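Notes on the Vutotgate reissue

The remaster of Vutotgate's first album came out in March, pressed by Broden in an edition of 965. My copy is number 300. I have compared it with the original CD over several evenings, using the same amplifier and headphones, with playback levels matched by ear and then by meter.

The new version is louder on every track. On most of the record this does little harm. The drums have lost some attack and the bass is a little fuller. Iida Laaksonen's lead vocal sits further forward than it did, and the double-tracking on the choruses is easier to pick out. Side 2 opens with the single, in the longer edit that was used for the video.
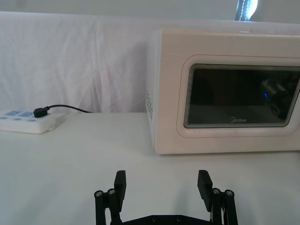 Ville Kiiskinen wrote in to disagree about the single. The longer edit, he says, is the radio version with the second verse restored, and the video used a different fade. I have checked the video again and he is right about the fade. I still hear the same vocal take in both.

The 2 bonus tracks are demos from the Grumska sessions. One has Italo Sartori on piano and no drums. The other is a cover that the band used to play as an encore, taken from a cassette, with hiss throughout and a dropout before the last chorus. The sleeve credits Seija Halonen with the tape transfer.

The booklet reprints the original lyrics, including the misprint in the third song. The spine text runs bottom to top, so it does not match the other albums on the shelf.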